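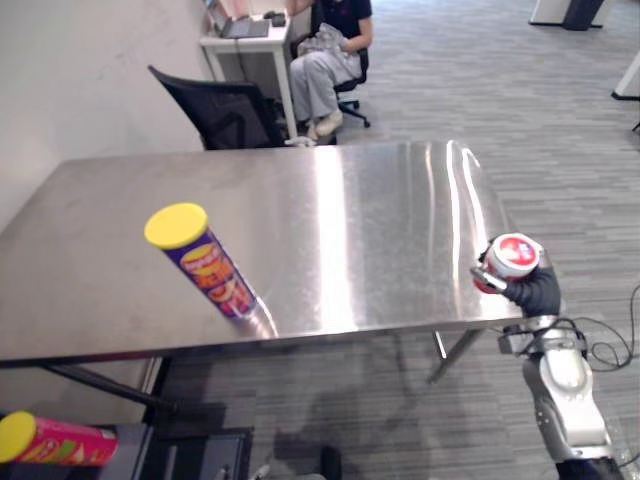 The steel table at Jollalside, with a snack can standing on it.

Jollalside Evening Grocery
Progress report to the Macedo Fund, covering March through August

The grant pays for evening opening at the Jollalside store and for a bus link from Femham on the nights we are open. This report covers the first six months. The spending sheet was sent separately and is not repeated in full.

Opening hours

We planned to open until 9 p.m. from the start of March. We opened until 8 p.m. for the first month and moved to 9 p.m. in April, once the second evening clerk was trained. The hours have held since then except for one night in June when the power was out on the whole street.

The busiest time is between 5:30 and 7. After 8 it is quiet, but the people who come in then are mostly coming off shift at the packing plant, and they tend to do a full shop. We would like to keep the last hour for the rest of the grant period and look at it again in the winter.

Bus link from Femham

The bus is run by Movance under a fixed monthly price. It makes two round trips an evening and seats 17. The ride takes 14 minutes each way when the river road is open. In May the road was closed for resurfacing and the bus went the long way around, so the second trip often got in late and riders had less time in the store than they wanted. We asked Movance to hold the return bus on those nights and they did so at no extra charge.

Ridership was poor in March. The stop was at the far end of the school lot and there was no light there. Movance moved it to the front of the post office in April and the numbers picked up right away. The early trip is now full on most evenings. The late trip is usually half full.

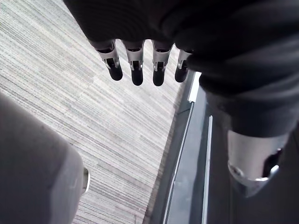 Do riders have to pay for the bus?
The ride is free to anyone who boards at Femham, and there is no need to buy anything at the store.

A few riders use the trip to get to the pharmacy next door. We have not tried to stop this and don't think we should. The pharmacy has asked whether it could put something toward the bus next year – we have told them we would bring it to you first.

Stock and prices

Our agreement was to keep a basic list of 90 items in stock at all times at the same price day and evening. The list has been kept with a few gaps. Eggs ran out several times in April, and we went most of July without the large bags of rice because the supplier changed the pack size. Fresh bread was the hardest to manage. The delivery comes at 6 a.m. and the shelves were bare by late afternoon, so evening shoppers got none of it. We now hold back part of the order until 5 p.m.

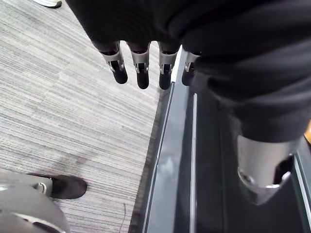

The same approach is being tried with milk and bananas. It means a little more waste at the end of the night, and the cost of that is in the spending sheet under store losses. We expect it to come down as we get better at guessing the order.

Prices on the basic list went up once, in June, when our own costs rose. The change was posted at the door two weeks ahead in English and Spanish.

Spending

We are under budget on wages, as the second clerk started a month late, and slightly over on the bus. We also spent $2,000 from the repairs line on the walk-in cooler, which had been losing temperature overnight. It was a new door seal and a fan motor. There is very little left in that line now.

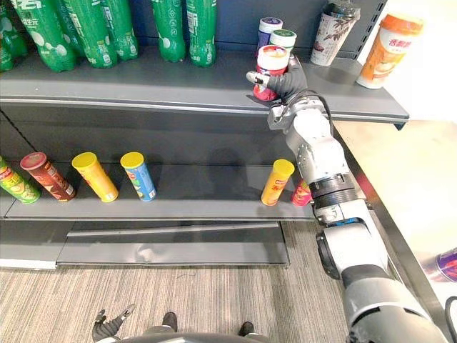 If the compressor goes before the end of the year we will have to come back to you, or move money over from wages. We would prefer the second option and ask for your approval in advance, so that we aren't waiting on it with a cooler full of milk.

Next six months

Evening hours stay as they are. We will ask Femham riders in October whether the late trip should leave half an hour earlier. The printed timetable has to be redone anyway – the current one still shows the school lot as the stop. We also need to settle winter road cover with Movance before November, including what happens when the river road floods. Their first quote was higher than we allowed for and we have asked for another.

The next report is due in March.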